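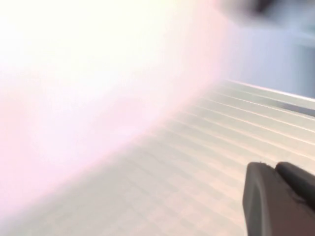
Hi, I'm back with more robot stuff! My robot arm is called Pelia, and I teach it by showing. I steer with a controller and Pelia copies every move (even my goofs). 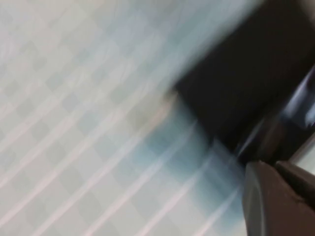 While I steer, the computer saves what the cameras see and how each joint bends. One try isn't enough. I've done 175 so far, and a tricky job can take up to 1000!

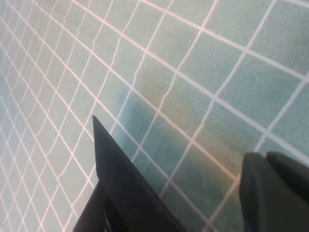
Then I let go, and Pelia tries it alone. If it messes up, I show it again, slower.

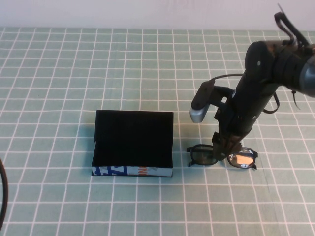

Try it at home

Steer a friend's hand to a pair of glasses using only words. Go gently!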